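Home Browse Ask Furniture and Fittings Moving and Storage Sign in

Last updated 4 hours ago

How should two people carry a small folding table without the legs dropping?

Posted Apr 7, 2023 by Teguh Manurung

We have seven small folding tables at the Nirside hall in Grindton, bought in February for £369 the lot. They are rectangular with a laminate top and thin metal legs. The legs are joined in pairs with a crossbar and fold flat under the top. The make is Molefe, if that helps.

Two of us set them out before the lunch club and put them back after. The store cupboard is at the other end of the building, through a door with a raised metal strip across the floor. The trouble is that the legs swing down while we are carrying. It has happened on 4 of the tables so far, and last time the crossbar caught my wrist. There are also chips appearing on the corners, I think from the door frame.

I would like to know:

- whether it is better to hold the ends or the long sides
- whether to move them with the legs out or folded
- whether there is a simple way of keeping the legs shut
- what to do about the chipped corners

The leaflet that came with them only covers unfolding. One person can lift a table alone but it is awkward, and I would sooner keep it as a job for two.

harrow_bench

Hold the ends. If you take the long sides you are both walking sideways and your shins are next to the legs the whole way. With one at each end, the table is between you and you both have a clear bit of floor in front.

Put your hands out near the corners, one hand at each. Thumb or palm on top, fingers under the edge. If your hands are both near the middle of the end, the top rocks from side to side, and the first time one of you turns it will roll over. Before you put your fingers under, feel for the leg hinge. On most small folding tables the hinge is set in a little way from the end, so there is room for fingertips but you don't want to reach in any further.

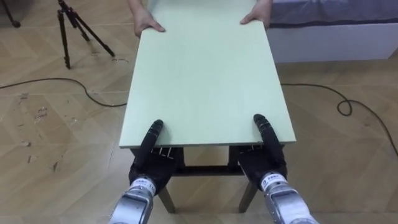

Agree who is leading before you pick it up. The one walking backwards sets the speed and the other one does the looking. Say "up" and both lift, then stop for a second with it at waist height and check it is level. A small table doesn't weigh much, so people tend to snatch at it, and that is when the far end drops. If the two of you are different heights, the taller one carries a bit lower with straight arms.

On legs out or folded, it depends how far you are going. For a shift across the same room I leave them out. You lift an inch or two, walk, and put it down. There is no turning over to do, and if somebody needs a rest you can put it down straight away. Clear the top first, even if it is only a cup. Check that the crossbars are pushed fully home as well, as a half-locked leg will fold when you set it down on that corner. 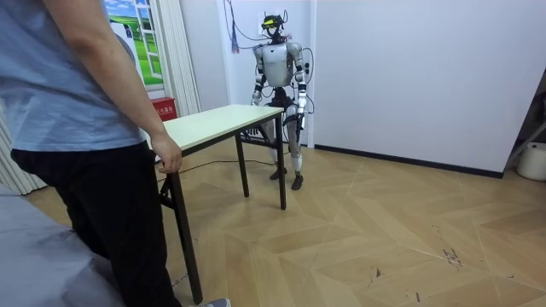
For going through a door, fold them. With the legs out you are much wider and taller than you think, and that raised strip you mention will catch a foot of the table or one of your own. Fold one pair, then the other, with the table on its side on a mat or a bit of old carpet. The order matters on some makes, where one crossbar has to sit inside the other. If the second pair won't go flat, open both and do them the other way round.

Once it is folded, carry it on edge for the doorway. Long side down, legs facing the same way for both of you, one person in front and one behind. I always have the legs facing away from my body. Then tip it flat again on the far side if you prefer carrying it flat.

To stop the legs dropping, use a strap. Any luggage strap or a length of hook and loop tape will do. Go right round the top and both sets of legs across the middle, and pull it snug. I have used Pruson straps for years and they are fine, but a cheap one is just as good for something so light. Leave the strap threaded through the crossbar when the table is up and you won't lose it. Some folding tables have a small plastic clip under the top that is meant to hold the legs. Look for those first. They do go brittle and one cracked clip is enough to let a pair of legs down.

When you carry it flat, keep both ends at the same height. If one end dips, the loose legs start to slide and swing, strap or no strap.
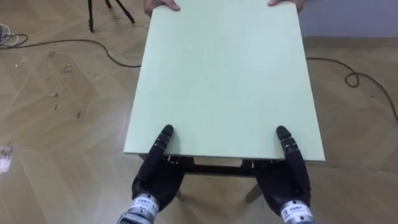
Both ends held, hands spread towards the corners.

Setting down is the same in reverse. One of you says "down". Bend your knees a little and keep your back fairly straight, it is a low table and people stoop over it without noticing. If the legs are out, get the feet on the floor at one end first and then the other. Keep your hands on the top until you have both felt it stop moving. After that, press gently on a corner. A wobble at this point is usually a crossbar that has not clicked in, so look at that before you blame the floor.
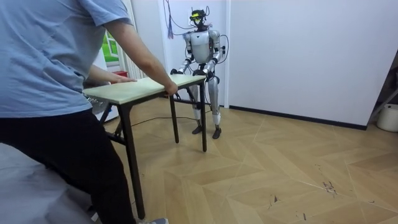
One at each end, legs down, hands still on the edge of the top.

Don't drag it the last few inches. Thin metal legs bend at the hinge when they are dragged, and once they are bent they never fold quite flat again. If it has ended up crooked, lift it again, both ends.

For the corners, you can get stick-on corner guards, but they come off on laminate after a few months of wiping. I would fill the chips with a dab of clear nail varnish so that water doesn't get into the board, and put some foam strip on the door frame at the height where the tables hit it. The frame doesn't get wiped down every week so the foam stays put.

D. Ostle

Get a trolley.

pinfold22

I mostly agree with harrow_bench, apart from carrying on edge. In our corridor there is a bend just after the door and a table on edge has to be swung round it. We stand it on its short end and walk it round, one holding each side. Slower, but no marks on the wall.

If your seven tables are all the same, stack them in the cupboard in pairs with the tops facing each other. Laminate against laminate with a sheet of cardboard between. Ours were stored legs to top and the hinges scratched every one of them.

Also check the screws on the hinges. We had 2 tables where the legs kept dropping however we carried them, and it was loose screws both times. A quarter turn with an ordinary screwdriver and they held. Don't go any tighter than that, the top is not very thick and the screw will spin in the hole.

Teguh Manurung

Thank you. I have looked underneath and there is a clip on each table. On three of them it is split. I will order new clips and use straps until they come. We will try the foam on the door frame as well. A trolley would be good but it won't go over the strip.

harrow_bench

Take one old clip off and measure it before you order. They come in two widths and the wider one won't grip a thin leg.

Related Report a problem Back to Moving and Storage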